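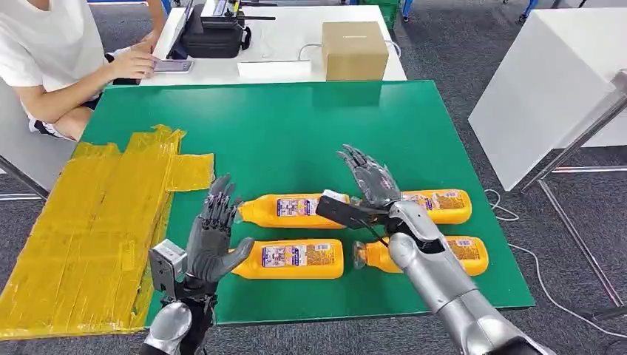

1 min read

October / Sverre Kristiansen

Bench rules for two-arm bottle work, quick version.

Bottles on their sides, labels on, necks the same way. Matte top, green is fine. Tape edges pressed flat, redo any tab that lifts.

Wrist cable: check for slack before every run. Ours hung right down over a bottle, clip it up.

Keep 21 inches clear past the fingertips. Phones and boxes on the back desk, never on the green. Whoever sits there keeps thier hands on that side.

Stop button tested at 7, again after lunch. Write it down.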